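Brurham Clothes Room – progress report, 2018-01-26
Prepared by Chin-lung Mak
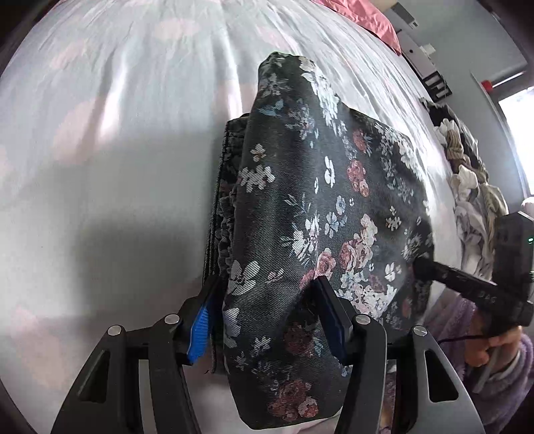 Folding on the bed: a dark item with printed roses, light blossoms and blue-grey leaves.

Since the last report we sorted and folded 522 pieces of clothing. Of these, 400 are already packed and labeled for the Bunine shelter. The other pieces wait for small repairs, mostly zippers and hems.

Printed fabrics take more time than plain ones – the thick waistbands make the pile lean, so we now put them on the bottom. We also bought 13 storage boxes from Wullska.

Our goal of 2000 pieces stays the same. I expect to reach it in March, if the second room is ready. I will send the receipts separately.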